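Desk Clutter and Getting Work Done: a two week study of shared study desks
Project report, Group 11
Hema Pai, Jagadeesh Thevar

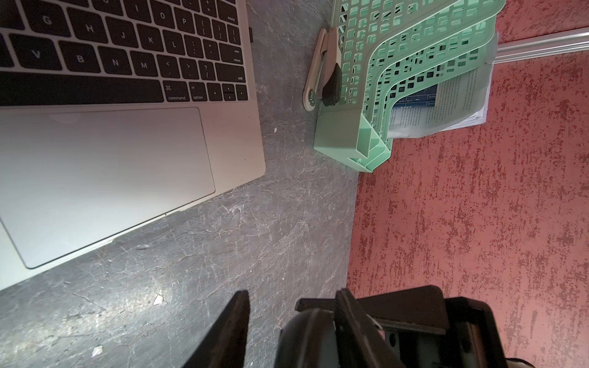
Jagadeesh thought from the start that we should measure the papers and leave the laptops out of it, his point being that a laptop gets shut and taken home at night but a pile of handouts stays on a desk until somebody gets annoyed with it. We argued over this for most of the first meeting. In the end we did both, badly at first and then better.

1. What we wanted to find out

Everybody in our year complains about desk space. The desks in the Shenoy study room are shared, two people to a desk, and by the middle of term most of them are covered. Question was simple: if you give people a fixed place for paper, do they lose less time before starting work? We were also curious if the open laptop is the real space hog. A laptop needs its own footprint plus room for your hands, plus room on the right if you use a mouse. Then where does the notebook go.

Second question, added later: does it matter where the trays go. Left, right, back edge.

2. Background (short)

Did not find much that fit. Plenty of advice online about tidy desks, most of it written for people with their own office and a door. Very little on shared desks where you don't choose your neighbor's habits. We read a few of the older project reports in the department folder and one on library lockers was useful for how to set up a log sheet. We copied the layout of that sheet, credit to whoever made it, there was no name on it.

3. Stuff used

File trays, stacking plastic kind. We looked at the Girlow set and the Grundilard set. Grundilard trays are deeper but they don't lock onto each other, so if you pull the bottom one the top one comes along. Girlow ones click. We used Girlow for all the desks in the trial.
Masking tape for marking out zones.
Log sheets, one per desk per day.
Kitchen timer. Phone timers were a bad idea, see section 7.
Cleaning wipes and a soft brush.
Our own laptops, for typing up and also as test laptops when we measured out the zones.

Total budget was 599 rupees and the trays ate nearly all of it. Tape was from home. The brush too.

4. How we did it

First week no changes. People used the desks like always and filled in the log sheet when they sat down. The sheet asks for time you arrived, time you started real work, what you had to move first, and if you lost anything. Last column was for comments and we got some rude ones.

Second week we put in the trays and taped the zones. Each desk got:

Laptop zone. Set at an angle was allowed. We first taped it square to the front edge and people ignored the tape completely, because hardly anyone sits with a laptop dead straight when they are also writing. So we re-did it as a wider zone and told people any angle was fine as long as the corners stayed inside.

Paper zone. Trays at the far edge. Top tray for today, the ones under it for everything else. No labels at first.

Clear strip. A bit of bare desk between the laptop and the trays, for a notebook or a calculator. This turned out to be the part people fought over, more on that below.

At the end of each day one of us walked round and checked what was in the clear strip. We didnt move anything. Only wrote down if it was clear or not clear. Hema did mornings, Jagadeesh did evenings, swapped once when he had the lab test.

Part way through the second week we moved the trays on half the desks from the right side to the left side. Should have planned this from the beginning. It was a late idea and it makes the second week results messier.

5. What happened

Start time. In the first week people took longer between sitting down and starting work. The worst single entry was 300 seconds spent looking for a problem sheet that was under the person's own laptop. In the second week entries like that mostly stopped. People still took their time starting but the reason column changed. Less "moving stuff", more "talking" and "charger".

Lost things. Fewer. Pens still go missing whatever you do, trays don't help with pens. A tray is too wide for a pen, it just rolls to the back. Somebody wrote this on the log sheet in capitals.

Clear strip. Good at the start of the week. By the end of the week the strip was filling up again, mostly with lunch boxes and second notebooks. The strip held up best on desks where the two people had talked to each other about it. On desks where they hadn't, one side crept over.

Tray position. Right-handed people with trays on the right said they kept bumping them with the elbow if the trays were close in. Pushed to the far edge it was OK. Left side was fine for right-handers when writing but then they had to reach over the laptop to get at the papers, and a couple of them just stopped using the trays. So far edge, right corner, was the one most people were happy with. We only had 2 left-handed people so can't say anything for them.

6. The surface itself

We didn't expect to write a section on this but it kept coming up in comments. Desk color and pattern change how dirty you think the desk is. On the plain pale desks every eraser crumb shows and people wiped them down without being asked. On the dark patterned ones, the stone-look kind with white veins all over, small white bits get lost in the pattern. Crumbs, paper flecks, the little curls off a torn spiral sheet. You look and think it's clean. Then you put your sleeve down and it is not.

We did a quick check on this. Brushed down one pale desk and one dark veined desk at the end of the same day, same number of people had used both. The dark one gave us the bigger pile. One try only, so not proof of anything, but it went along with the comments. Scratches are the same story, on a veined surface a light scratch passes for one more vein.

Suggestion from Hema is to wipe dark desks on a schedule and not wait till they look dirty. We wrote this on the notice for the room.

Light matters too. When light catches the surface you get a sheen in one area and the crumbs there show up, move your head and they vanish again. Check from two sides.

7. What went wrong

Phone timers. People picked up the phone to stop the timer and then stayed on the phone. Threw out the first day of readings because of this and got the kitchen timer.

Honesty. Log sheets are filled in by the same people being logged. When we sat nearby the sheets were neater. We have no fix for this.

Tape. Masking tape leaves a line if you leave it on too long. It came off the pale desks with a wipe. On the dark ones it took more rubbing. We should of tested on one desk first.

No labels on trays. By the third day of the second week nobody knew what the lower trays were for and they became a dump. Jagadeesh put labels on after that ("today", "this week", "take home") and the take home tray actually got emptied. If we did it again labels go on from the first hour.

Moving the trays midway, already said.

Exams. The second week was closer to the tests so people were probably more serious anyway. Some of the better start times could be just that. We can't separate it out.

8. Laptops vs paper, the original argument

Laptops do take the most room on the desk while they are open. No question. But people don't lose time to them, they sit down, open it, done. Paper takes less room and costs more time since it moves around and goes under things, including under the laptop. So on area Hema was right and on time Jagadeesh was right. He wants it on record that time was the main question.

One thing neither of us thought of. The palm rest gets used as a shelf. Sticky notes, a folded sheet, pen cap. Then when you want to type you move it all onto the clear strip, and that's where the strip goes. A number of log sheets had "moved stuff off laptop" as the first thing done after a break.

9. If someone carries this on

Run it longer, at least a month, August would be good before the tests start.
Keep trays in one place the whole time.
Labels from day one.
Add something for pens. A cup, a narrow box, anything.
Try the Clivonex raised stand, the sort that lifts the laptop so paper can slide under. We couldn't afford one. Might just create a new place to lose things.
Get more left-handers.

10. Who did what

Hema: log sheets, tape, the brush test, morning checks, typed sections 1 to 6.
Jagadeesh: buying trays, labels, evening checks, adding up the sheets, typed sections 7 to 9.
Both: arguing, section 8 again after the first version got too long.

Log sheets are in the blue folder, the torn one from the first week is taped together and still readable. Trays are staying in the Shenoy room for now, please don't take them.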